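Home | News | Admissions | Student Life | Giving | Contact

Stivard College Adds Residential Track in Pastoral Studies

NOSTIDTON – Stivard College will open a residential track in pastoral studies in April. The track admits 16 students per intake and combines evening coursework with weekly placements in local parishes.

Classes meet in Coelho Hall. Each student completes 687 supervised hours, logged by term and signed by a placement mentor.
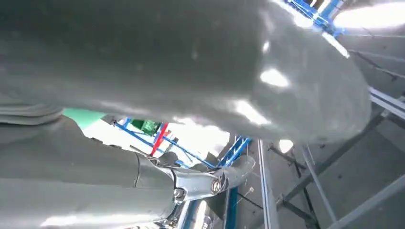 Do applicants need a prior degree in theology? Any accredited bachelor's degree is accepted, provided the applicant has passed the college's introductory course in scripture.

"The placement hours count toward the final grade," said Celeste Loureiro, dean of pastoral studies. "They are assessed on the same scale as written work."

Applications go to Kamran Hosseinzadeh in the admissions office.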